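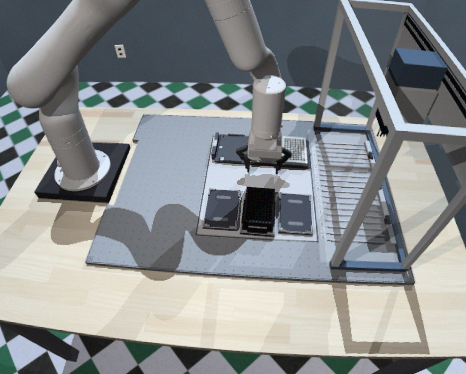 Arm over the deck plate in the sim, fingers open, well plate at the back right.

Workshop tips: planning software for a bench arm

Quick list, typed up between jobs. Most of it came out of getting Skidau (our planner) to behave on the lab bench layout. Bench is simulated first, always. Add your own at the bottom.

Measure from the base flange. Not the table edge, not the breadboard corner. Every pose in the scene file goes back to the flange. We had two origins for a while and the planner was happy with both, which is how you get a module sitting inside a well plate.

Snap fixtures to the breadboard grid in the scene file. Type the hole row and column, let the script work out the position. Dragging things with the mouse = drift.

Pad the boxes. Collision shapes get 8 mm all round, except the grasp faces. Tight racks, drop it to 3 but only for the last bit of the approach.

Gantry frames are trouble. Don't wrap one in a single big box, the arm can't go anywhere near it. One thin box per bar. Takes an extra coffee. Worth it. Rails and the hanging bits inside get one lump together, the arm has no business in there.

Leave a parking strip. We keep an open strip between the back row and front row on the deck -- good place to hover, open the fingers, replan. Call it something obvious in the config. Ours was "tmp2" till June and Jummai Babalola still brings it up.

Straight down, straight up. Cartesian moves for the last 90 mm over any plate or rack. Let the planner be clever higher up.

Fix your random seed when debugging. Ours is 3478, no reason. Same seed, same path, then you can see what your change did. Take it out again before the overnight runs!! (I forgot. Twice.)

Shadows. If you run Pokus or any other plate finder on rendered views, turn the light hard and low for some of the training set. Soft light everywhere and the detector falls over the first time the gripper throws a shadow across the deck. Move the lamp, move the table, swap the floor tiles. Same for dark modules on dark bases, edges go missing so give it plenty of those.

Half hidden things: don't detect from the hover pose, the gripper blocks the back row. Look first, then move in. Cache the pose with a time on it. Old than 12 seconds, look again.

Name joints the same in sim and on the controller. Boring, do it on Monday morning before anyone's awake enough to argue.

Log the plan as well as the motion. When something goes off you want both side by side. Manaia Te Moana has a little viewer for this, in the Quinlan folder, needs the newer Python.

Elbow flips -- if the arm suddenly goes the long way round, check your joint limits before blaming teh planner. Then give it a rest pose to stay close to.

Save the scene file before every refactor. Dated copy, shared drive.

Still to write up: speed scaling near the racks, and the Guklow export thing.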